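3.2 Planning the bench before you order

1. Decide on one arm or two. A second arm needs its own base, cable run and gripper, so price it as a full station.
2. Measure the table. Leave at least 20 inches behind each base.
3. Add 2 spare grippers to the order.

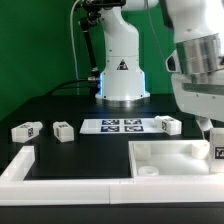
Cable costs are often left out of the first quote. List each cable by length and by the side of the base it enters. On a bench like ours the connector is on the side of the base and the black cable runs off across the tabletop, so allow extra length for that. Budget for printed markers, blocks and trays on a separate line.

Note: Send the list to Zuzanna Nowakowski by the end of June.

Caution: Do not order the table until the base flange size is confirmed.

4 comments 3 shares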